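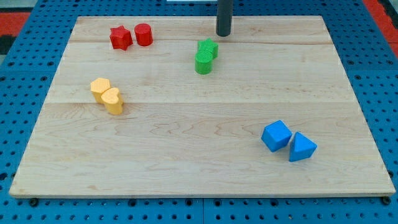 Skevbridge objected that the wagering counter on the welcome bonus still resets when a player moves from slots to table games, and asked for the objection to be entered ahead of item 1. Entered.

**Minutes, bonus terms and payouts review, 18/09/2023**

Represented: Grarkik (platform), Skevbridge (player support), Taşdemir (payments), Rarnau (game supply).

**1. Previous minutes**

Accepted with one correction. The rule on expired free spins applies to all accounts, including those opened before the change of terms.

**2. Wagering counter**

Grarkik confirmed the fault. The counter is held per game session and written to the account only when the session closes. If the player switches category with a session open, the unwritten part is lost. Support tickets on the subject: 66 since the last review. In two of these the player had also changed currency, and they will be handled separately.

Agreed:

- Counter to be written to the account after every settled bet.
- Affected balances to be recalculated from the bet log. Ticket 1937 to be used as the test case, the log for that account being complete.
- No bonus to be voided for unmet wagering until the recalculation is finished.

Skevbridge asked whether players should be told before or after the recalculation. After, with the corrected figure in the message.

**3. Withdrawal limit**

Taşdemir proposed raising the limit for withdrawals without manual review from its present level to $600. Grarkik supported the change for verified accounts only. Skevbridge noted that the cashier page and the terms page currently give different limits, and that support has been quoting the lower one. Agreed for verified accounts. Both pages to be changed on the same day.

**4. Game weighting**

Rarnau tabled a revised list of contribution rates. Blackjack and video poker stay at the reduced rate. Live roulette is missing from the list and defaults to zero, which Rarnau said was not intended. List returned for correction.

**5. Open actions**

- Grarkik: counter fix, test report.
- Taşdemir: limit change, wording for the cashier page.
- Rarnau: corrected list.
- Skevbridge: draft message to affected players.

Next review in November, date to be set by Grarkik.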